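Pludham 식기 정리 기록

작은 컵과 숟가락류를 탁자 위에서 옮기고 꽂고 제자리에 두는 작업을 모은 자료다. 한 건은 물건 하나를 집어서 내려놓을 때까지를 담는다. 전체는 3,000건이 넘고, 6개 묶음으로 나뉜다. 탁자 상판은 묶음마다 다를 수 있다.

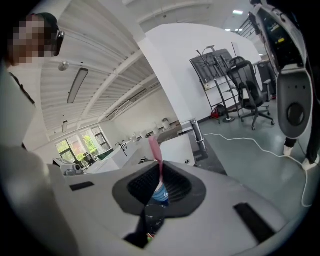 글·정리: Dadix 자료실 | 2018년 6월 2일

분홍색 식기와 파란색 작은 컵은 같은 묶음에 들어 있다. 이 묶음의 상판은 흰 줄무늬가 있는 검은 대리석 무늬다. 컵은 색과 무늬로 구분해 적었고, 용량은 적지 않았다.

폴더 구성
items: 물건 목록
tasks: 작업별 기록
notes: 작업 메모

작업 이름은 '꽂기', '빼기', '옮기기', '세우기' 등 7가지를 쓴다. 이름이 애매한 건은 notes에 따로 적어 두었다. 처음 쓰는 사람은 items부터 읽는 것이 좋다.

알려진 문제
묶음 2의 100건은 물건 이름이 비어 있다. 10월 판에서 채울 예정이다.

얼굴은 모자이크로 가렸다. 재배포할 때는 출처를 Pludham으로 적는다.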